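Mehr als 2.215 Menschen nach Überschwemmungen in Notunterkünften

Ruder — Nach den Überschwemmungen im Flusstal oberhalb von Ruder sind 2.215 Menschen in Notunterkünften registriert worden. Das teilte die Hilfsorganisation Stutix im September 2024 mit. Die meisten stammen aus den Dörfern am linken Ufer, wo das Wasser in der Nacht über den Damm trat.

Nach Angaben von Wing-yan Su, Einsatzleiterin der Organisation, sind 16 Ortschaften weiterhin nur mit Booten oder über Feldwege zu erreichen. Die Straße nach Kiani ist auf einer Länge von 20 Kilometern gesperrt. Zwei Brücken gelten als nicht mehr befahrbar, eine dritte wird noch geprüft.

»Wir haben genug Decken, aber zu wenig Trinkwasser«, sagte Su. Vor allem Familien mit kleinen Kindern müssten schneller versorgt werden. In der Sporthalle von Kiani schliefen zuletzt etwa 200 Personen, obwohl sie für deutlich weniger ausgelegt ist. Die Bezirksverwaltung will deshalb zwei Schulen öffnen, der Unterricht fällt dort bis auf Weiteres aus.

Streit gibt es über die Warnungen. Bewohner werfen der Verwaltung vor, die Sirenen seien erst ausgelöst worden, als das Wasser bereits in den Straßen stand. Ein Sprecher des Bezirks wies das zurück — die Pegelstände seien laufend veröffentlicht worden. Schon nach dem Hochwasser im Januar war eine Überprüfung der Meldekette angekündigt worden, ein Ergebnis liegt bislang nicht vor.

Stutix bittet um Sachspenden, die in der Sammelstelle Skedomo abgegeben werden können. Gebraucht werden Babynahrung, Hygieneartikel und Taschenlampen. Für die Ausgabeküchen fehlt es außerdem an Kochgeschirr, etwa an großen Töpfen und Rührschüsseln aus Edelstahl. Kleidung wird vorerst nicht mehr angenommen.
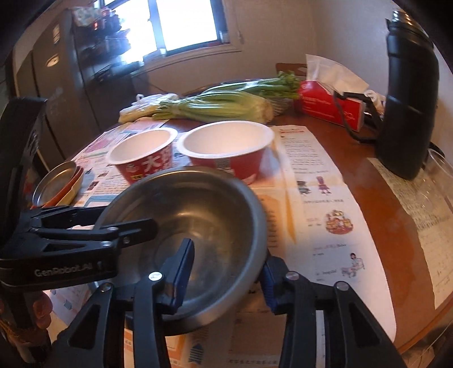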